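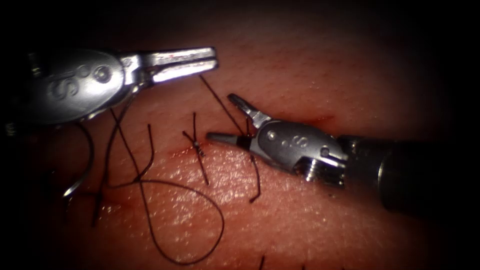 ## Re: [Nahtkurs] Übungsgewebe von Jiltar, Bestellung 2557

Am 29.11.25 schrieb Erlinda Sarmiento:

> Liebe Liste,
>
> Zalen bietet uns das neue Jiltar-Gewebe zum alten Preis an. Die Oberfläche soll sich beim Einstechen fast wie echtes Gewebe verhalten und auch nach mehreren Nähten nicht ausreißen. Ich würde gern gleich für alle 32 Plätze bestellen, dann ist das Thema vor dem Kurs erledigt. Spricht etwas dagegen?
>
> Erlinda

Liebe Erlinda, liebe alle,

ja, von meiner Seite spricht einiges dagegen.

"Fast wie echtes Gewebe" stand auch im Prospekt von Akley, und die Reste davon liegen bis heute bei uns im Schrank. Eine rosa Fläche mit feiner Körnung und etwas Glanz sieht unter dem Licht immer gut aus. Über den Widerstand beim Einstich sagt mir das nichts, über das Ausreißen am Knoten noch weniger. Solange die Backen des Nadelhalters offen darüber stehen, hält jedes Material.

Was ich vor einer Bestellung gern wüsste:

- Wie oft lässt sich dieselbe Stelle durchstechen, bevor der Stichkanal offen bleibt? Zalen schreibt "mehrfach". Zweimal ist auch mehrfach.
- Trägt das Material eine fortlaufende Naht unter Zug, oder hat man dort nur Einzelknöpfe probiert?
- Wie lange hält eine geöffnete Packung?

Dann noch die Beleuchtung. Zum Rand hin wird es wieder fast schwarz, und wer den Faden dort ablegt, sucht ihn anschließend im Dunkeln — das hatten wir schon im letzten Kurs bemängelt. Neues Gewebe ändert daran nichts.

Mein Vorschlag: 3 Muster kommen lassen und 2 davon im Dezember richtig kaputt nähen. Das dritte bleibt offen liegen, dann sehen wir, ob es austrocknet. Sivakumar hat uns seinerzeit auch Muster geschickt, ohne Diskussion. Wenn Zalen das ablehnt, wäre das für mich schon eine Antwort.

Erlinda, bitte halte 2557 so lange zurück. Die Muster kann ich selbst anfordern, ich brauche nur die Kundennummer.

Viele Grüße
Anum Gondal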